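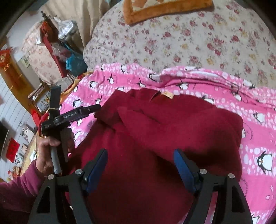 Elaine Falcão asked after the last lecture whether cochineal and madder aren't really the same red with two price tags. I love this question, and it's where we pick up for week 2!

Natural Reds: Handout

They come from very different places. Madder is a root, and the color you're after is mostly alizarin. Cochineal is a scale insect that lives on prickly pear, and its color is carminic acid (bluer, colder, gorgeous on silk).

Neither one holds well on its own. You need a mordant, a metal salt that ties the dye to the fiber. Alum keeps reds clear and bright. Iron drags them toward plum and brown, and a tiny pinch goes a long way, so go easy.

Watch your heat with madder. Let the pot boil and the browns in the root come out too, and your lovely brick red goes muddy.

Look at swatch 129 in the Shevchuk binder next to swatch 456. Same wool, same madder, but the second had iron in the bath. Wild!

Reading: the Jirnitz chapter on mordants, all of it, including the footnotes (the one on hard water is a treat).

Bring a scrap of undyed wool and an old apron.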